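Home About Archive Work notes Contact

The second arm at our place went live in February, and since a few people from my old job have asked what it's like, I'm writing it down while I still remember the order of things.

I work at Rekenlow, on the packing side. We put together sample kits for Garnholm and a couple of smaller customers. When I started, a kit was ten items picked by hand from bins, laid out, checked against a sheet and boxed. A good shift was 187 kits. I know the number because it was written on the whiteboard for most of a year and we were all a little proud of it.

Now the line does 300 on a shift when it's behaving. The arms do the picking and placing. People do the checking, the odd shapes, the boxes, and everything that happens when an arm stops.

What changed first was the talking. We used to stand side by side and talk through the whole morning. Now each of us has a station and a screen, and you mostly talk when something is wrong. Apinya Phromma, who has been on packing longer than any of us, moved to setup. She puts objects on a mat in different positions and runs the arm over them until the pick is steady. She's good at it. She knew already which items roll and which ones get caught on a sleeve, and the engineers had to ask her. She got a raise for it, and I think she should have gotten it sooner.

Not everybody got something out of it. Two people on the late shift were offered the Kutano building across town and one of them said no and left. The company says no jobs were cut, and on paper that's correct.

My own day is easier on the back. I used to go home with a sore shoulder and I don't now. I'm more tired in the head, though. Watching for a problem takes it out of you in a way I didn't expect, and by 3 in the afternoon I need to walk around the building once.

Somkiat Sitthichai runs the floor and he has been fair about it. He lets us stop the line without asking first, which the old supervisor never did. He also asked us to write down every stop in our own words - he reads them, too, because he came and asked me what I meant by "sulking." I meant the arm holds still over the bowl and doesn't go down. They changed a setting after that.

The next thing is supposed to be soft items, the Suwannarat order. Apinya starts on those soon and I'm down to help her for the first part of it. I'll write again when I know how that goes.
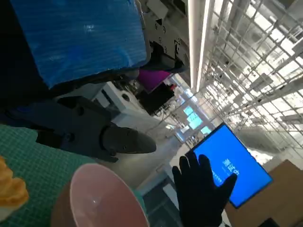 The gripper over the green mat, with the pink bowl below.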